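Grerska pitches yellow bench as a cure for clutter

Sedgwick – Grerska says its two-tier workbench, due in April at $3109, will end the hunt for small parts. That is a lot to ask of a table. The firm has shown no timings to back it up.
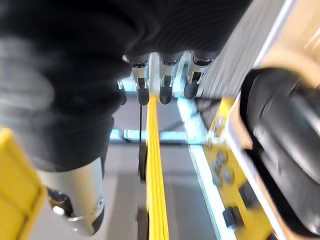
Trays on top, small stuff below

Black holders sit on the glossy yellow top, with pads and round gray knobs on the shelf underneath. It looks tidy – so does any bench before a long shift. Fana, a rival, sells plain shelving for less. 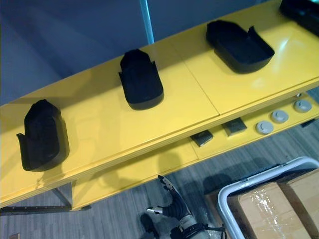
When can buyers try it?
Grerska promises a showing in Grodanley in April, at 4 p.m., with no date set.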